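Kitchen tips: living with a robot arm after ours drowned the drawers

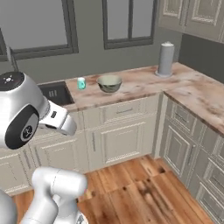
I've had more post about the great sink disaster than about anything I've written on this page, limescale included, so I'm putting all the tips in one place. If you've got an arm in the kitchen, or you're thinking about one, please read the bit about the stop button even if you skip the rest!

What happened, briefly. Back in October I set ours going on the evening rinse, a job it had done dozens of times, and went upstairs to find a jumper. A dishcloth had slipped over the plughole. The arm turned the tap on, rinsed a bowl, and went to turn the tap off – and stopped dead, with a fault showing and the water still running. It had bumped its wrist on the edge of the sink and locked itself, exactly as it's meant to when it hits something. Very sensible if there's a hand in the way. Not so clever with the tap on.

I was gone for 40 minutes (it was a very well hidden jumper, and then the phone rang). By the time I came down the water was over the counter, in the cutlery drawer, through the cupboard underneath and halfway to the hall. The drying out and the two new drawer fronts came to around £400, and the flour was a write-off.

Debashish Khan, who came out from Lykkegaard to look at the arm, was very kind about it and didn't tell me off nearly as much as I deserved. Most of what follows comes from him, and the rest from me learning the hard way.

Never let it leave a tap running between jobs. I had mine set to turn the water on, do all the rinsing, then turn it off at the end. Now it fills a bowl, shuts the tap, and rinses from the bowl. It takes longer and I really don't mind. If your tap can be fitted with a timed shut-off, get one. Ours is a plain one from Sindivetti that goes off by itself, and it has a little brass ring you twist for longer or shorter.

Keep cloths, sponges and scourers out of the sink altogether before you start. Mine live on a hook inside the cupboard door now. A plug strainer that stands up a bit is worth having too, as a flat one gets covered just as easily as no strainer at all.

Find your stop button and put it where you'd reach for it in a panic. Ours was behind the bread bin. I had to lean over a wet worktop to get at it, with a plug socket right there, and it makes me go cold thinking about it. It's by the kitchen door now, at elbow height, and you can hit it before you've set foot in the room.

If you do come in to water on the floor, don't wade in. Turn the electricity off at the box first, then the water at the stopcock. Only then see to the arm. Do you know where your stopcock is? I didn't! It was behind the hoover. Give it a turn every few months as well, they seize up something dreadful.

Don't try to push a locked arm out of the way. I did, and it's like shoving a parked car. The brakes are on, and you can hurt yourself or strain a joint. Follow the release steps in your own handbook, and if it's been splashed, leave it switched off until somebody who knows what they're doing has checked it over.

Clear more room than you think it needs. The hand goes neatly between things but the wrist behind it swings out wide, and that was what caught the sink. I moved everything tall away from that end of the worktop and then did 3 slow practice runs with the water off. The second one clipped the draining rack, so it was worth doing.

For wooden floors: mop up at once, lift any mats, and open the windows. Don't turn the heating up full, however tempting. Mine dried slowly over 4 weeks with a fan on low, and only one board has lifted at the corner. A reader, Hanne Overgaard, did hers with the heating on full and ended up with gaps you could lose a teaspoon in.

For swollen drawers: take them right out, stand them on end somewhere airy, and leave them alone. Once they're properly dry, a rub of candle wax along the runners gets them sliding again. Don't sand them while they're damp or they'll rattle for ever after.

Added March 25, 2019: Sólveig Riis asks whether a cheap water alarm is any use. Yes, very much so. I keep one under the sink and one by the kickboard, and the batteries get changed when I do the smoke alarm. Get one loud enough to hear upstairs with your head in a wardrobe.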